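How to run a robot folding demonstration for an open day

Filed under: Guides for hosts
15 December 2025

When Malsha Haque first asked me to put the cloth handling bench on show at our open day in Hadelby, I said yes before I'd given it a moment's thought, and then spent the following fortnight wishing I had asked somebody how it ought to be done. We have now had 4 open days at the Brolell workshop, the last of them in April, and I've been asked so many times for my notes that I thought I'd better write them up properly. You'll find them a bit rambling, I'm afraid, but everything you need is in there somewhere.

What you'll need

A two-armed bench that you already know well (please don't try out a new one in front of guests!)
A handful of garments and plain cloths, washed and with the pockets emptied
Tape for the floor
A screen that visitors can see from the back row
Two people, one to run the bench and one to talk

Step 1. Choose your cloth

People always expect the cloth to be the easy part, and it's the thing I fuss over most. A brand new shirt with all its starch in it behaves very nicely and gives visitors quite the wrong idea. I prefer something soft that has been through the wash a good many times, because that is what most of us have at home in the basket. Go for a colour that stands out well against your table, too. On a white top, an olive green shows up beautifully from the back of the room, and Yara Khalaf, who looks after our younger visitors, tells me the children follow a coloured garment far more readily than a white one.

Step 2. Mark out the floor

Put your tape down before anyone arrives. We keep guests 3 paces back from the bench on every side, and we let children come and stand at the front with a grown-up behind them. Walk round the whole line yourself and crouch down in a couple of places, so you know what a small person will be able to see. Then check that the stop button is within easy reach of whoever is running the bench, and show the other person where it is as well.
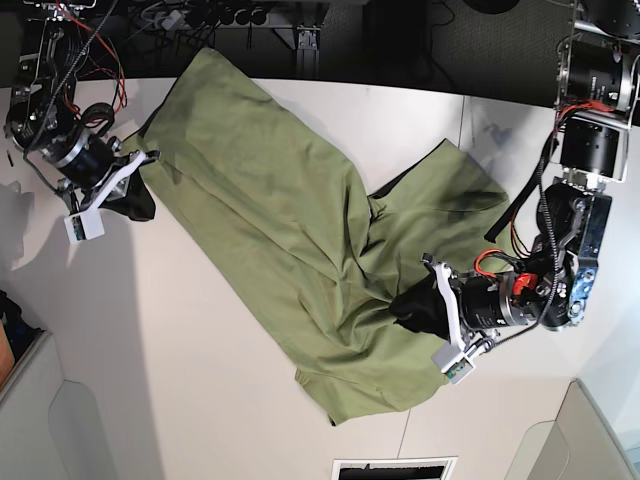 Step 3. Start slowly, and talk first

Do have your speaker begin before anything moves. Eamon Breathnach does ours, and he starts by handing a tea towel to somebody in the front row and asking them to fold it with their eyes shut. It gets a laugh every time, and it also makes the point rather well – a piece of cloth hardly ever lies the same way twice, so whoever is folding it has to keep finding the edges all over again. Once the towel has been handed back, run one slow pick and put down with a plain cloth. Leave a good pause after it. Visitors like to look at one another and check that they all saw the same thing, and if you rush straight on you lose that.

Then do it again at the same speed. I know it feels dull from your side of the bench, but half the room will have been watching the wrong arm.

Step 4. Put the wrist camera up on the screen

If your bench has a camera at the wrist, I would urge you to share what it sees. We went without for our first two open days, and all the people at the back got was the tops of other people's heads. 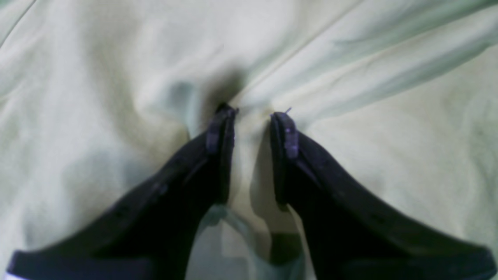

Ultan Ó Riain sets up our screen, and his advice is to switch it on only after the first slow run, so that people have watched the real thing before they have something else to look at. Give them a minute to get their bearings, as the close view can be puzzling at first. Ask them to find the two dark fingers coming up from the bottom, and then the purplish-grey pads at the tips, pressed into the pale cloth with a deep crease just above them. After that they can follow the pinch for themselves, and you'll hear the questions change from "what is it doing?" to "how does it know?"

Step 5. Let them ask, and let it go wrong

Leave at least as long for questions as you do for the demonstration. If a grip slips, say so cheerfully, lay the cloth out again and have another go. Kevin Dunne brought a group over from Mekby last spring and told me afterwards that the dropped sleeve was what they'd talked about all the way home on the coach.

The ones we are asked most often are whether it can do socks, how long it took to learn and whether it could manage a fitted sheet. Have your answers ready, and keep them short.

Step 6. Before you pack up

Stop the bench, switch it off at the wall and wait until both arms are at rest before anyone lifts the tape. Brush any fluff off the fingertip pads with a soft dry brush and put the cloths in the wash. We print 50 leaflets each time and have yet to get the number right, so do tell me if you find a better way of guessing.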